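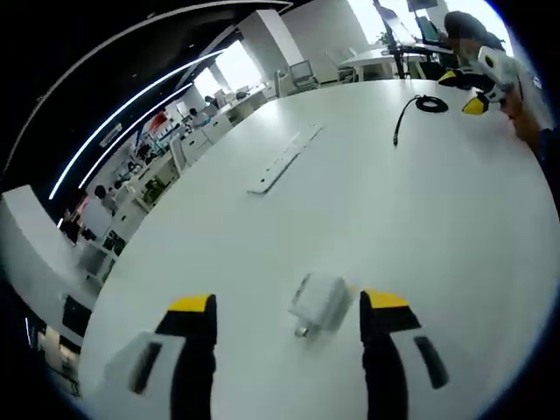 I finally made it to the Sesatero open day in May, and I came home with sore wrists and a head full of ideas. If you've been reading this blog for a while you know I've wanted to try one of their hand-held gripper kits ever since they announced it (and yes, I was standing outside well before the doors opened at 10).

Quick background for anyone who missed my earlier post. The kit is a pair of grippers you hold yourself, one per hand or one each for two people, and you simply do the job you'd like a robot arm to learn. Pick things up, put them down, tidy a table. The recordings go into their Wodby software, and you sort out the good takes from the bad ones afterward. The starter set is $1,499 and comes with 2 grippers, a charger and a carrying case.

The office is one big open-plan floor with a black ceiling and long strips of LED lighting, and people were at their desks working while visitors wandered through. I loved that! You get a much better feel for a company when you can hear somebody grumbling at a screen in the background.

The hands-on part was at a big white table, and the job was desk clutter: a power strip, a coiled black cable, a little white cube of a thing. I figured the cube would be the easy one. Nope. I squeezed too early, tipped it over and chased it halfway to the cable before I got the hang of closing both fingers slowly. The yellow pads on the fingertips help a lot, mostly because you can see exactly where your grip is going to land. After 12 tries I could pick up the cube and set it down again without thinking about it, and I was grinning like a kid.

Cables are another story. The coil wants to spring open, and whichever loop you grab is the wrong one. The trick they showed us is for one person to hold the coil down while the other brings the loose end over. Working across the table from a stranger with a gripper in hand is a great icebreaker — we were laughing within a minute.

A few things I'd like to see improved. The gripper body feels fine at first but gets heavy if you keep your arm out, and I was glad to put mine down after the second session. The trigger is a bit stiff for small hands. And Wodby takes its time loading a long recording, although the playback is lovely once it's up, and trimming a take is as easy as dragging two handles.

There was also a short talk about Nuvasia, the yearly plan that adds storage and spare finger pads. I couldn't get a clear answer on whether the pads will be sold separately, so I've emailed to ask and will update this post when I hear back.

Getting there: take the bus to Nazarenko Square and walk past the bakery. Parking is hopeless. Sign up early for a morning slot if they do this again, as the table gets crowded after lunch and you'll want the extra turns.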